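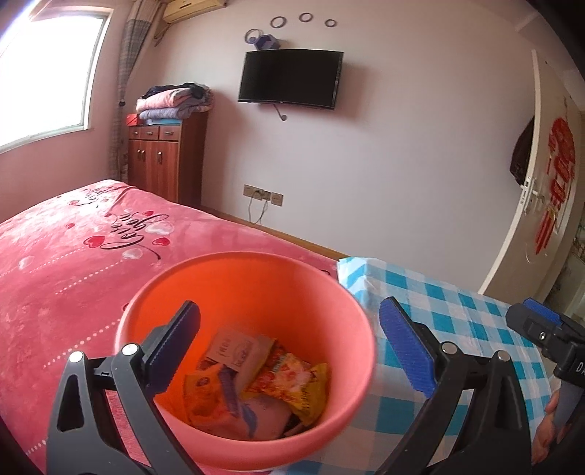 Figure 2. View from one hand-held gripper above the bucket, with the jaws open. The second gripper is at the right.

Home Issues Authors Search

3.2 Teaching the clearing task by hand

We chose the clearing of household trash as the main task of the Sanlow set. The demonstrator holds one gripper in each hand, and every gripper carries its own wide-angle camera. No robot is needed in the home. The motion of the gripper is later converted to the motion of a robot arm, following the procedure that was given in Section 2.

The task has a simple rule. Each piece of packaging must be moved from the tablecloth into the bucket, and the demonstrator may use the left or the right gripper for it. In the first version of the protocol we asked that the two hands work strictly in turn. Sugiyama and Maruyama tried this for a whole afternoon in June and found it very tiring, so the rule was removed. The demonstrators now decide by themselves, and we think the motion became more natural after this change.

The bucket is placed on the bed, next to the checkered cloth. A blanket is a soft support, and the bucket does not always stand level on it. We kept this place on purpose. A policy that has only seen a flat and hard support may learn a fixed height of release, and such a policy will fail when the rim is a little lower on one side. The rim itself is thick and rounded. Demonstrators were told to pass over it with a clear distance and to open the jaws only when the object is inside the opening.

Thin wrappers are the most difficult objects. They have no fixed shape, and the best point for grasping is usually a fold that stands up from the cloth. We advise the demonstrator to approach such a fold from the side, with the blue pads nearly parallel, and to close slowly. A bottle lying on its side is easier, but it can roll if one finger touches it before the other. For bottles we therefore ask for a grasp across the body, away from the neck. Cartons and stiff packages can be taken by any two opposite faces.

After the quality check, 843 demonstrations remained for this task. Most of the rejected ones had a problem of tracking, for example when a hand was moved quickly toward the bright window. Some 3229 single grasps were labeled by Tsuji and Sandhu, who worked on separate parts and then exchanged them for correction. Where the two labels did not agree, the grasp was kept with the mark "uncertain" and was not used in training.

We should also mention the visibility of the other hand. With a wide lens, the second gripper often enters the image from the side, as in Figure 2 and again in the view over the table below. We do not mask it. Its position tells the policy which part of the workspace is already taken. 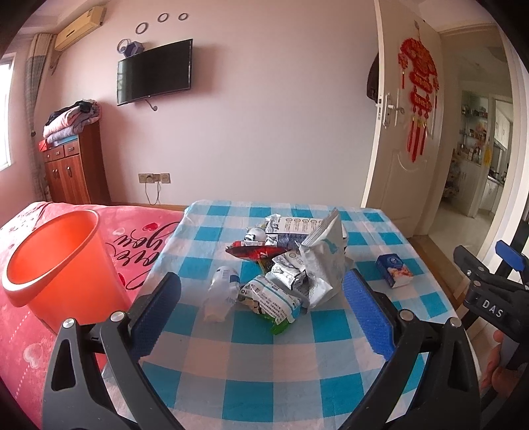 3.3 Variation of the starting pile

Before each demonstration the objects are put on the cloth without a fixed pattern. Most of them form one pile, and sometimes a single object is left apart from it.

Contact: Boris Šindelář, Plistbridge | Back to top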